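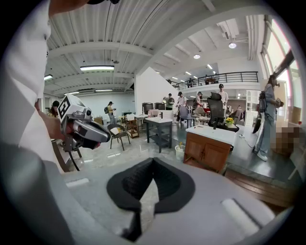 Mezzanine showroom: furniture placement and visitor circulation

Posted by facilities_desk
10/31/22

Members are invited to comment on the proposed arrangement of the main hall before the November opening. The current layout places seating and storage pieces in small groups across the lower floor, with the balcony kept clear for visitors who wish to look over the displays. Management at Skisus has asked that any objections be raised in this thread so that a single list can be forwarded to the floor team.

The following points remain open:

1. Whether the wooden cabinet with the white top should stay in the middle of the floor or be moved toward the partition wall.
2. Whether the mesh office chair belongs behind it.
3. Whether the pink armchair should be brought forward.
4. Whether the ceiling lighting is adequate for evening hours.

Comments will be accepted for 14 days.

Reply from m_oakridge

With respect to item 2, I would recommend that the office chair be relocated. The cabinet is a storage piece. When a high-backed task chair is placed behind it, visitors will assume that the two are sold as a desk set, and the sales staff will spend the day correcting them. We had the same difficulty at the Himex showroom two years ago with a sideboard and a pair of stools. The stools were eventually withdrawn from the floor.

I have no objection to the flowers. Yellow is suitable.

Reply from hcoste

I must disagree with the previous poster. The chair gives the cabinet a sense of scale, and the mesh back is light enough that it does not block the view toward the rear of the hall. Customers furnishing a small home office do use low cabinets as a work surface, whether or not the catalog describes them that way. I would ask that the pairing be kept through the opening period and reviewed afterward.

On item 3, I support moving the armchair. It is the only pink piece in that part of the floor and it is presently too far back to draw anyone in. The small gray table should travel with it.

Hervé Coste
Display Planning

Reply from stockroom_b

Please confirm who is responsible for the small white bucket in front of the cabinet. If it is part of the display, it requires a tag. If it is cleaning equipment, it should be returned to the closet at the end of each shift in accordance with the floor rules. The same question applies to the two dark cylindrical containers near the white wall, which do not appear on my list.

Reply from facilities_desk

The containers will be checked against the Pravik delivery sheet. The question of the bucket has been passed to the morning supervisor.

Reply from lindqvist_r

My comment concerns item 4. The long fluorescent fixtures are all on one side of the ceiling. The other side has round lights and the tall windows, and in November the windows will contribute very little after the middle of the afternoon. Upholstery colors will read differently from one end of the hall to the other. A customer who selects a fabric under fluorescent tubes and then sees it again by the windows may reasonably believe that it is a different fabric. I request that the matter be priced before the opening.

Reply from m_oakridge

The lighting was priced in the spring. The quotation from Saha was declined on the grounds of cost, and the exposed beams make any new wiring slow work. I would suggest two floor lamps near the armchair as a temporary measure. Lamps are in stock.

Reply from lindqvist_r

Two lamps will not resolve the difference I described. I will accept them as a temporary measure, provided that the record shows the question is still open.

Reply from hcoste

I would also ask for a clear walkway of at least 30 inches between the gray side table and the nearest chair. Visitors coming down from the balcony tend to arrive in groups, and many carry backpacks. The lower shelf of that table should be left bare or dressed with something that cannot be knocked off.

Reply from facilities_desk

Interim position, subject to further comment:

The office chair remains in place for the opening and will be reviewed on request. The armchair and gray table will be moved forward. Two floor lamps will be added. The walkway request is approved. The lighting question is recorded as open.

Reply from m_oakridge

I wish my objection to the chair to be noted.

Reply from facilities_desk

It is noted.

Contact the moderators | Copyright Skisus Members Forum | Back to top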